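Equipment planning (automated disassembly)

Equipment planning for automated disassembly covers the choice, costing and phasing of robot arms, grippers and fixtures. At Prundley, the first budget allowed for 20 fixture trays and a spares reserve – later raised – for gripper parts. Delivery was set for December. Fixtures are costed apart from arms, as they are replaced more often.
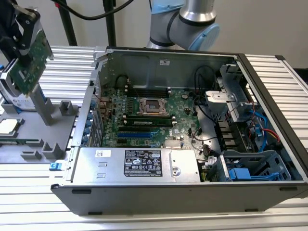
A robot arm over an opened desktop computer, with a fixture tray alongside.

See also: Capital budgeting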